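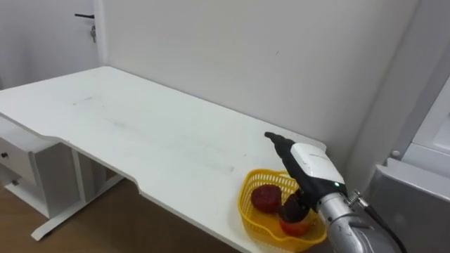

Figure 3. Basket with artificial fruit on a white desk.

4.2 Sample and procedure

The survey covered two brands of fruit drink, Petel and Trovness, both of which were advertised in the Plevudano area during the period of the study. Petel had kept the same slogan for many years. Trovness had replaced its slogan shortly before the first wave and used the new one in all of its outdoor and radio advertising. The two brands were sold in the same stores and at similar prices, so differences in access to the product were expected to play a small part in the results.

Invitations were sent in three waves of 1000 households each. One adult per household was asked to complete the questionnaire, either on paper or online. After incomplete returns were removed, 2722 questionnaires remained. This is a high rate of return for a survey of this type, and it probably reflects the shopping voucher offered to all households that took part. The voucher could be used for any product and did not carry the name of either brand.

The questionnaire began with an open item in which respondents wrote down any fruit drink slogans they could remember. No brand names were given at this stage. The second part listed both brands and asked for the slogan of each. The third part showed the full wording of eight slogans, including the old and new lines used by Trovness, and asked respondents to match them to a brand. Respondents could not return to an earlier part once they had moved on in the online version. On paper, the parts were placed in separate sealed envelopes, though the order in which these were opened could not be checked.
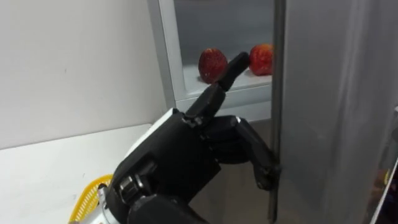
Answers to the open item were coded by two readers working apart from each other. A slogan was counted as recalled if the main words were present and in the right order. Small errors of spelling or number were ignored. Where a respondent had mixed words from the old and new Trovness lines, the answer was placed in a separate group and left out of the main comparison. The readers disagreed most often on these mixed answers, and a third reader settled such cases.

Exposure to advertising was estimated from media schedules supplied by Taşdemir, the agency that booked outdoor space for both brands. The schedules listed 400 poster sites, of which 300 carried advertising for at least one of the two brands during the study period. Each household was assigned an exposure score according to its distance from the nearest site and the number of weeks the poster was on display. Radio advertising was the same across the whole area and was therefore not part of the score. The agency had no role in writing the questionnaire or in coding the answers.

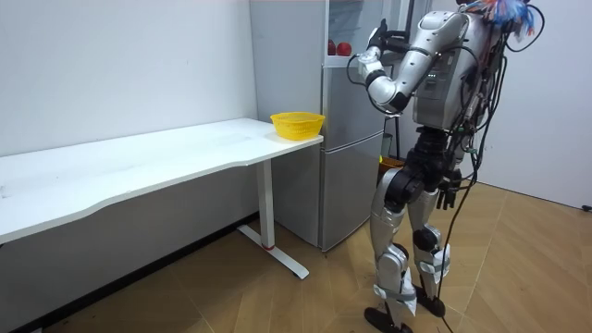 Two limits of this measure should be noted. First, distance from a poster site does not show whether a person passed it. People who work outside Plevudano may have seen few of the posters near their homes – and many others that are missing from the schedules. Second, the schedules record planned display dates. A poster that was put up late or covered by mistake would still be counted as shown for the full period. Both limits are likely to weaken the link between exposure and recall, and the estimates in Section 5 should be read with this in mind.

Age, household size and usual brand of fruit drink were included as control variables in all models. Income was requested but was left blank too often to be of use.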